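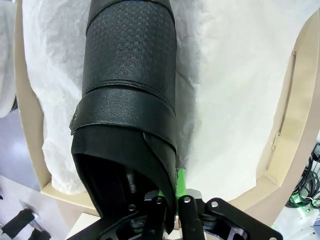

How does a robot learn to pick things up?

Think back to when you learned to tie your shoes. Somebody probably showed you, and then showed you again, and you got it in a muddle quite a few times before your fingers got the idea. Robots that learn need the very same thing - lots and lots of goes, with somebody patient helping them along.

At the Dolan workshop there is a robot called Wuvach. To teach it, a grown-up steers its arm through a job from start to finish, such as picking something up out of its paper and putting it down somewhere else. While that happens, a little camera near the robot's hand keeps watch, and the computer remembers what the camera saw and how the arm moved. One whole go, from beginning to end, is called an example.

How many examples does a robot need? More than you might think! Wuvach's helpers collected 335 in March, and by the time winter came they had 1,178. Some of those were a bit wobbly, so they were sorted through carefully, and 974 were kept for the lessons.

The helpers don't do the job exactly the same way every time, either. They turn the object around, or nudge it over a little, or change the colour of what's behind it. If you only ever practised catching one ball thrown from one spot, you'd have a hard time in a real game, and it's much the same for a robot.

Then comes the learning part. A computer program goes through all the examples, over and over, looking for patterns - when the hand is here and the object looks like that, move this way. After that, Wuvach gets to have a try on its own.

Try it at home: ask 4 people to pick up the same sock, and watch their fingers closely. Did they all grab it in the same place?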